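Nondley Neighbors Mailing List

Home | Archive | By Thread | By Author | Subscribe | Help

Subject: Re: Moving the pantry staples out of the kitchen
From: Efren Mangubat
To: Nondley Neighbors

Erlinda Dela Peña wrote:

> Hello all, I'm trying to get ready for the holidays and my kitchen has
> no room left in it. We cook for 8 most weekends now that my sister's
> family is back in town, and I've started buying rice and flour in the
> big bags. Does anyone keep dry goods somewhere other than the kitchen?
> I have a spare cabinet in the hallway but I'm worried about bugs, and
> about forgetting what I've got. Also, does brown rice really go bad?
> My mother says yes and my husband says no.
>
> Erlinda

Dear Erlinda,

Your mother is right, and please tell your husband I said so in the kindest possible way! Brown rice still has the bran on it, and the bran has oil in it, and the oil goes stale. I give mine six months in a cool spot. White rice will outlast most of the furniture if you keep it dry. I once used up a tub of jasmine that had come with us from the old apartment on Brirkus Street, and it cooked up just fine, a little thirsty maybe, so I gave it an extra splash of water.

Whole wheat flour is the same story as brown rice. I keep it in the freezer in two-pound bags and take out one at a time. If you open a bag and it smells like crayons, that's the oil gone over, and no amount of cinnamon will hide it. I've tried. The muffins went to the compost and my wife was very polite about it.

Now, the hallway. I think a hallway is a fine place, better than over the stove, where so many of us were taught to keep everything. Heat and steam are what you want to get away from. Ours is on the north side of the house and stays cool right through to the end of summer. 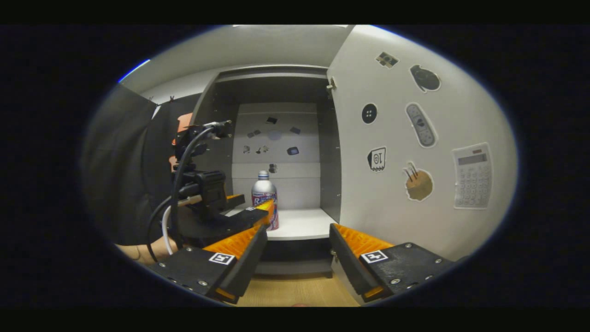 About the bugs. Those little pantry moths nearly always ride in with something you bought, so the trick is to stop them at the door. Every new bag of flour or cornmeal goes into my freezer for four days before it goes anywhere else. Then let it come back to room temperature with the bag still closed, or you'll get damp on the flour and trade one trouble for another. After that it goes into something with a real lid. Glass jars are lovely for beans and lentils – you can see at a glance when you're low – but for 20 pounds of rice I'd go with a food bucket and one of those screw-on lids. The snap-on kind will break your fingernails and your spirit.

Bay leaves, since somebody always brings them up: my grandmother put them in everything, and I still do it for her sake, but I wouldn't count on them. A good seal does far more. If you do find moths, empty the shelves completely, vacuum the corners and the little peg holes (they love the peg holes), and wipe down with plain soapy water. Then check the things you'd never suspect. Mine were once living in a bag of dried chilies.

As for forgetting what you have, I'm the worst person to ask and so I've had to get organized. I put a strip of masking tape on each lid with the month I filled it. The one I'm looking at right now says November. New goes to the back, old comes to the front, and heavy things go down low where they can't fall on anybody. I tried keeping a list on the computer and gave up inside of 2 weeks. A pencil on a string has worked much better for us.

One more thought on buying in bulk. With 8 at the table you'll go through rice at a good clip, and the big bags make sense. Spices are another matter. I bought a huge bag of ground cumin once because the price was so good, and by the end it tasted like sawdust. Buy those small, or buy the seeds whole and grind them as you need them. If you do want to split a large bag of anything, write to me. I'd happily go halves on chickpeas, and I know the Tiongson family down the hill was looking for someone to share oats with.

And do let us know what you're cooking! Your pancit at the block supper was gone before I got back for seconds, and I've been thinking about it ever since.

Warmly,
Efren

P.S. Salt and sugar keep forever but turn to brick in a humid spell. A few whacks on the counter will fix the sugar. Brown sugar wants a slice of bread in with it overnight.

Recent threads
Moving the pantry staples out of the kitchen
Canning jars, free to a good home
Suninero Lane storm drain, again
Recipe wanted: soft dinner rolls without milk
Anyone have a tall ladder to lend?

Archive page last updated 9:40 p.m.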